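ミニカトレアのコルク付け 手順と一年目の管理
2024-01-13

鉢植えのミニカトレアをコルク樹皮に付け直す手順をまとめます。対象は株の高さが15cmくらいまでの小型種と小型交配種です。バルブが10cmを超えるような中型以上のカトレアは、板が大きく重くなるので扱いません。

作業の適期

新しい根が伸び出す直前に行います。温室のない家庭なら、だいたい4月から5月です。新芽の付け根に緑色や赤みを帯びた小さな突起が見えてきたら、それが新根です。突起が1cmを超えて伸びると、作業中に先端を折りやすくなります。折れた根は先へ伸びず、途中から枝分かれするまで時間がかかります。

秋に根を出す系統もあります。その場合は9月中に済ませてください。11月に入ってからの作業は、加温設備があっても勧めません。活着しないまま冬を越すことになり、春までにバルブがかなり痩せます。

花が付いている株、シースの中につぼみが見えている株は、花が終わるまで待ちます。

用意するもの

・コルク樹皮(天然、平らなもの)
・水苔
・テグスまたは木綿糸
・太さ2mm前後のアルミ線
・ドリルと3mmの刃
・剪定ばさみ
・ピンセット
・ライターまたはガスバーナー(刃の消毒用)
・ラベルと鉛筆
・バケツ

コルクは園芸店や通販で買えます。わたしが使っているのはPrandbergの板で、縦29cmのものを半分に切って2株分にしています。10枚入りで3695円でした。送料は別です。爬虫類用として売られているコルクでもかまいませんが、筒状に丸まったものが多いので、なるべく反りの少ないものを選びます。圧縮コルクのボードは水を吸うと崩れてくることがあるため、天然の樹皮をそのまま切ったものを使ってください。

板の大きさは、株の進む方向に3年分の余裕を見て決めます。ミニカトレアは1年に1芽か2芽、横に進みます。バルブとバルブの間隔を測り、それを3倍した長さが、いちばん新しいバルブの先に残るようにします。間隔が2cmの株なら先に6cmです。幅はそれほど要りません。

水苔は長めの繊維のものを前の晩から水に浸けておきます。使う直前に強く絞ります。

板の下ごしらえ

1. コルクをバケツの水に一晩沈める。浮いてくるので、水を入れたペットボトルなどを重しにする。水が茶色くなったら一度替える。

2. 表面をたわしでこする。剥がれかけた部分はここで落としておく。

3. 上端から2cmのところにドリルで穴を開ける。縁に近すぎると、株が育って重くなったときに割れる。

4. 穴にアルミ線を通して曲げ、吊り金具を作る。線の先はペンチで内側に丸め込む。

樹皮の表裏は、ごつごつした外側を表にします。内側は平らで糸を巻きやすいのですが、根の食いつきは外側のほうが良いです。

株を鉢から抜く

前日から水やりを止めておくと抜きやすくなります。素焼き鉢に根が張り付いているときは、薄いへらを鉢の内壁に沿って一周させます。それでも抜けなければ鉢を割ります。根を引きちぎるくらいなら鉢を一つあきらめたほうが良いです。

古い水苔はピンセットで外します。全部取ろうとしなくてもかまいません。根にからんだ少量は残しておきます。バークで植えてあった場合も、根に食いついているかけらはそのまま板に付けます。

傷んだ根を切ります。指でつまんで中身のない、芯だけが残った根が傷んだ根です。白または薄緑で硬い根は残します。茶色くても硬ければ生きていることがあるので、色だけで判断しないでください。

葉のない古いバルブは、株元に近いものから順に見て、しわだらけで茶色になったものは外します。緑色が残っているものは残します。葉のあるバルブを3本以上付けた状態で板に付けるのが目安です。2本以下になるような分け方をすると、次の花まで2年かかることもあります。

刃は株ごとに火であぶって消毒します。1株終わるたびに必ず行ってください。

板に付ける

1. 株の向きを決める。いちばん古いバルブを板の上側、新芽を下側または横に向ける。新芽を真下に向けても、葉は自然に起き上がってくる。迷ったら横向きにする。

2. 板の上に水苔をごく薄く敷く。厚さは5mmまで。親指2本分くらいの面積で足りる。

3. その上に株を置き、根を左右に広げる。長すぎて板からはみ出す根は裏へ回す。

4. 根の上にも水苔を少しだけかける。バルブの付け根とリゾーム(横に這う茎)は水苔で覆わない。

5. テグスを巻く。古いバルブの側から始め、リゾームの上を押さえながら、新芽をよけて斜めに巻いていく。指で株を軽く揺すって、板ごと動くくらいの固さにする。

6. 裏で糸を結ぶ。結び目は板の溝に入れておく。

株がぐらついていると、新しい根の先が板にこすれて止まってしまいます。巻き終わったら板を立てて、もう一度揺すってみてください。動くようなら巻き直します。

糸はテグスでも木綿糸でも結果は変わりません。木綿糸は1年ほどで切れるので外す手間がなく、テグスは活着してからはさみで切ります。細い針金は、リゾームに食い込むことがあるので使いません。

ラベルはアルミ線に結び付けます。品種名と作業した日を鉛筆で書きます。油性ペンは日に当たると2年くらいで読めなくなります。

付けたあとの一か月

最初の10日は直射の当たらない、風のゆるい場所に吊ります。水は霧吹きで朝に1回、葉と板の表面が湿る程度にします。株元がいつも濡れている状態にはしません。

10日を過ぎたら、朝に板ごとバケツに浸ける水やりに変えます。浸ける時間は5分です。引き上げたら、新芽の中に溜まった水をティッシュで吸い取ります。葉の間に水が残ったまま夜になると、新芽が黒く腐ることがあります。

肥料はまだ与えません。新根が板に届いて、先端の緑色が板の上を這い始めてからにします。早い株で3週間、遅い株だと2か月かかります。

夏の管理

梅雨が明けるまでに、50%遮光の場所へ移します。葉を触って熱いと感じるようなら光が強すぎます。葉の色が濃い緑のままで柔らかく伸びているときは、逆に光が足りていません。黄緑に近い色で硬い葉が、ちょうど良い状態です。

水やりは夕方に1回、よく晴れた日は朝にもう1回行います。コルク付けは鉢植えよりもずっと早く乾きます。家を空ける日が続くときは、板を外して浅い発泡スチロールの箱に並べ、底に濡らした新聞紙を敷いて日陰に置きます。3日くらいならこれでしのげます。

液肥はCletnessを3000倍に薄めて、週に1回、水やりの代わりに使っています。水10リットルに対して原液は3mlと少しです。薄すぎると感じるかもしれませんが、板付けの根は液肥が直接かかるので、鉢植えのときの濃さでは根の先が黒くなることがあります。9月の終わりで肥料はやめます。

置き肥をネットに入れて板の上端に留める方法もあります。わたしも2年試しましたが、肥料の下だけ藻がついて根が嫌がる様子だったので、いまはしていません。
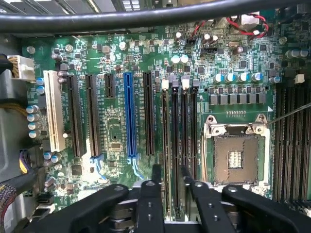 Higuchi

冬の管理

最低気温が15度を下回る夜が続くようになったら室内に入れます。多くのミニカトレアは10度あれば越冬しますが、付けて一年目の株は13度以上を目安にしてください。

室内では、レースのカーテン越しに日の入る窓辺に吊ります。夜は窓から離します。カーテンと窓の間に残すと、明け方には外とあまり変わらない温度まで下がります。エアコンの風が当たる場所も避けます。

冬の水やりは、暖かい日の午前中に、週に2回を基本にします。ぬるま湯(20度くらい)に2分浸けて、よく水を切ってから戻します。部屋が乾燥しているときは、夕方までに乾く量の霧吹きを足します。

水が足りているかどうかは板の重さで分かります。うちのいちばん小さい板は、株ごと量って浸けた直後が260gです。持って明らかに軽くなっていたら、予定の日でなくても水をやります。何度か量っておくと、そのうち手だけで見当がつくようになります。

よくある失敗

新根が板から離れて空中に伸びる
湿度がある場所なら放っておいて問題ありません。乾く場所では先が止まりやすいので、根の下に水苔をひとつまみ挟んで板に沿わせます。硬くなった根を無理に曲げると折れます。

バルブにしわが寄ってきた
いちばん古いバルブだけなら、新しい芽に養分を送っているところなので様子を見ます。新しいバルブまでしわが寄っているときは水不足か、根が働いていないかのどちらかです。糸の上から軽く押してみて、株が動くようなら巻き直してください。動かなければ、浸ける時間を10分に延ばします。

水苔に緑色の藻がついた
量が多すぎるか、乾く時間が足りていません。表面の水苔をピンセットで取り除きます。根が板に張り付いたあとなら、全部取ってしまってもかまいません。

カイガラムシ
古いバルブの薄皮の下にいることが多いです。薄皮を剥いて、柔らかい歯ブラシでこすり落とします。作業のときに薄皮を取っておくと、後が楽です。

ナメクジ
吊っていても来ます。棚の支柱や隣の株の葉を伝ってきます。新根の先をかじられると、その年の成長に響きます。夜に見回って取るのが確実です。

付け替えの時期

コルクは4、5年もちます。板の端まで株が進んだときは、剥がさずに、古い板ごと一回り大きな板に糸とアルミ線で留めます。張り付いた根を剥がすとほとんどが切れるので、この方法のほうが株の痛みが少なくて済みます。つなぎ目には水苔を少し詰めておきます。

板が崩れてきて、どうしても剥がす必要があるときは、根が付いたコルクの表面をナイフで薄く削ぎ、かけらごと新しい板に移します。

向いている種類

ソフロニティス系の小型交配、レリアの小型種、カトレア・ワルケリアナは板に向いています。ワルケリアナは鉢では根腐れしやすいのですが、板に付けてから調子が戻った株がいくつかあります。ソフロニティスの血が濃いものは乾きに弱いので、下に敷く水苔を少し多めにします。

Nudariという名前で手に入れた赤い小型の株も板に付けています。付けた年は葉が一枚落ちただけで、翌年に新芽が2本出ました。夏の暑さにはやや弱く、7月からはいちばん風の通る北側の軒下に移しています。花は早春です。

初めて行うときは、株分けで余った株など、だめになっても困らないもので一度試してみてください。糸の巻き加減は、一度やってみると分かります。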